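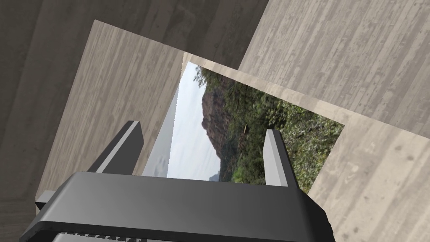
# Chores still beat the machines, Wurnwood trial finds -- mostly

October 3, 2018

WURNWOOD -- Can a machine tidy a living room yet? Short answer from the people who spent the summer trying: parts of one. On a good day. With the dog outside.

Dresus, the small automation outfit on the east side of town, opened its doors for one afternoon this week and let visitors see what its household program can and can't do. There was coffee, there were folding chairs, and there was a list taped to the wall of 19 chores the company picked last winter. Dishes, towels, shelves, pictures, bins, that kind of thing. Next to each one a mark in green, yellow or red.

Three are green. The rest, well.

"I'd like to have more green up there," said Boris Babić, who runs the program. "My mother-in-law looked at that list and asked me what I've been doing all year."

## What gets done in simulation first

Most of the work never touches a real house. The team builds rooms on the computer and runs the chore there, over and over, before anybody lets a real arm near a real shelf. Picture handling is a good case. A landscape print, rocky brown cliff and a lot of green brush, turned so the horizon runs close to straight up and down, with wood-grain surfaces on either side. Two gripper fingers in front of it, open, nothing between them. From there the job is to close on the edge, lift, turn the thing the right way and set it down again.

Sounds like nothing. A kid does it. Babić's group runs it 1000 times per version of the software, and each time the starting angle gets changed a little, or the lighting, or where the panel sits against the boards behind it.

Picture handling is a yellow on the wall. Yellow means it works on the computer often enough to be worth trying for real, and doesn't work for real often enough to brag about.

Why pictures at all? Came from a customer, Babić said. Stoyanova, a home-goods chain with a store out by the highway, asked whether a machine could straighten the frame aisle after closing. Shoppers pull prints out, look, shove them back sideways. Every night two employees walk the aisle and put it right.

"It takes them 35 minutes," Babić said. "We're not at 35 minutes."

Where are they? He made a face and went for more coffee. Someone else from the team said later it was closer to a whole shift, and that was for one side of the aisle.

## The thin edge problem

Flat things are hard, it seems. Borislav Radonjić does the grasping work at Dresus and he got going on this for a good while, using a cafeteria tray and his own two fingers to show what he meant.

A mug has a handle, or at least sides. You come at it from most anywhere and you get hold of something. A flat panel lying against another flat panel gives you one edge, maybe, and you have to arrive square to it. Come in a little crooked and you push the thing instead of picking it up. Then it has moved, and your plan was for where it used to be.

Wood on wood makes it worse. Gray boards, beige boards, grain going every which way, and a pale rim on the print that is close to the same color as what's around it. A person sorts that out without thinking. Software has to decide where one surface stops and the next one starts, and when it guesses wrong it will happily reach for a line in the grain.

"It grabbed a shelf once," Radonjić said. "In the real lab. It was very sure about the shelf."

He has a fix in mind, which is to touch first and look second -- bring one finger in slowly until it feels contact, then work along to the edge. Slow, though. And slow is the complaint the company already hears the most.

The other fix is softer fingertips. Those come from Plurkevus, a parts supplier, and a new batch was supposed to arive in August. It came, wrong size, went back. The team is still on the old ones.

## What's green

For the record, the three chores marked done:

- Putting empty cans in a bin, bin does not move
- Wiping a bare tabletop
- Carrying a closed box from one shelf to another shelf at the same height

The can demo went fine. The table wiping went fine too, though it skipped a corner and a man in the second row said so out loud. Babić said it counts if the machine covers most of the surface. The man said it didn't count at his house.

The box carry was the one people liked. Smooth, pretty quick, box landed straight. Some applause.

Then somebody asked if the box could go to a higher shelf and the answer was no, not today.

## What's red

Folding anything. Making a bed. Getting a fitted sheet out of a dryer, which got a laugh. Loading a dishwasher that somebody else has half loaded. Sorting mail. Anything with a cord.

Watering plants is red as well, a suprise to several visitors. Radonjić said the pouring is okay, the plants are the trouble. Leaves are in the way, and leaves move.

Radonjić expects towels to go yellow next. He wouldn't give a date. Pressed on it, he still wouldn't.

## Shop floor vs. kitchen

The company thinks stores come before homes, and by a good margin. A store aisle is the same aisle every night. Shelves at known heights, floor flat, lights on, no toys. If a machine gets stuck at 2 a.m. it can wait for the morning crew and no harm done.

A kitchen is somebody's kitchen. Things get left where they get left.

Stoyanova hasn't bought anything yet. The store manager came by for the demo, stayed through the box carry, asked two questions about noise and one about what happens if a customer is still in the aisle. She said afterward that her night crew isn't worried and neither is she. One of the crew, who came along on his own time, put it a bit stronger. He'd be glad to hand over the frame aisle, he said, and would like the machine to have the candle aisle as well.

Nothing breakable is on the list at all right now. Framed prints in the current tests have no glass in them. Adding glass would be its own project, Babić said, with its own budget, and he'd have to go ask for it.

## Cost

No price. The company wouldn't talk about one and got a little short when asked twice. Babić did say the arm is the cheap part, more or less, and the hours spent on setup for each new room are what hurts. Every aisle at Stoyanova would need to be measured and built on the computer before the first real run. Change the shelving and you do part of it again.

That's the piece they want to shrink over the winter. The plan is to have the machine look around a room by itself and build its own version, then practice in that one overnight. Radonjić is working on it now. Early results are "promising on shelves, terrible on curtains."

## Next

Another open afternoon is planned for spring. Dresus says the wall list stays as is until then, same chores, no swapping out the hard ones. Visitors can check the colors themselves.

Picture handling gets its first try in the actual store before that, after hours, one short section of the frame aisle. Staff will be there. So will Radonjić, with a stop button and, he said, a book.

Parking at the Dresus building is limited, use the lot behind the tire place. Sign-up sheet for the spring visit is at the Wurnwood library front desk. Kids okay with an adult. No dogs this time, please.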